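How do I get a question onto the council agenda?

Posted Jul 13, 2024 by stilline_walker

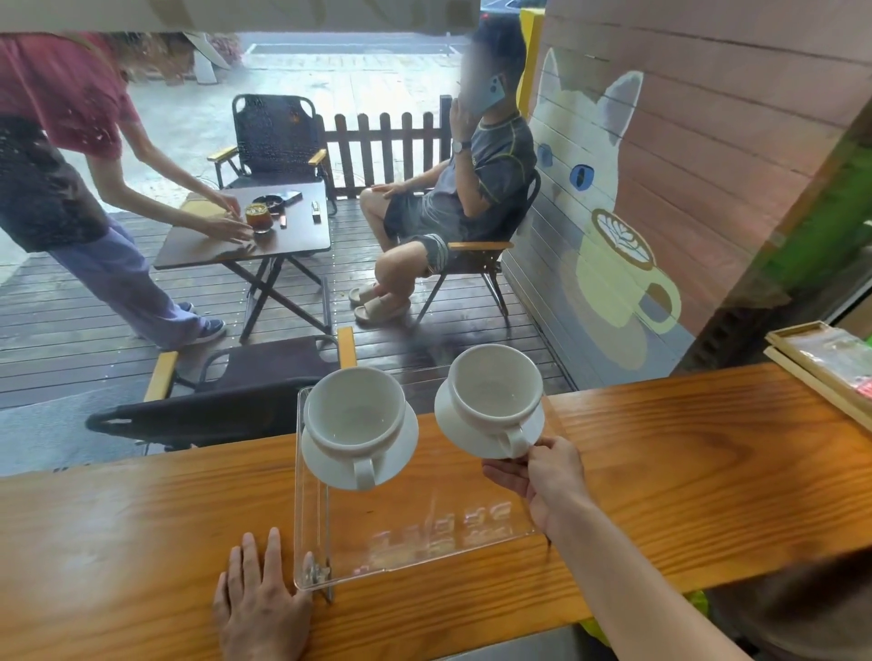 Two white cups on a clear tray at the counter.

I went to my first ever town council meeting in Parnent this month and loved it! There were 11 items and I stayed for every one - even the long bit on drainage. Now I want to ask why the Stilline footbridge is still shut when 3000 people signed the petition to reopen it. Can anyone just stand up and ask, or do I have to send it in first? And can my ward councillor vote on it there and then?

feria_lane
Great to see someone new getting stuck in! You can do it either way in Parnent, but written questions get much better replies. Email the clerk at least 8 days before the meeting, keep it to one clear question and put your street name on it. You then read it out yourself and are allowed one follow-up, so have that ready too. They won't vote on it the same night. For a vote you need a councillor to put down a motion, and yours may well say yes if you ring and ask. Mine did over the Feria Lane crossing and it was brilliant to watch it go through.

hedgerow788
just turn up, they have to let you speak

nogueira_park
Not quite, the open slot is short and it was full before I got in last time. Do send it in! Also check who owns the bridge. The path by Nogueira Park turned out to be the county's, so I had to start again with them. The county meetings are good fun as well, and you can watch from the gallery without booking.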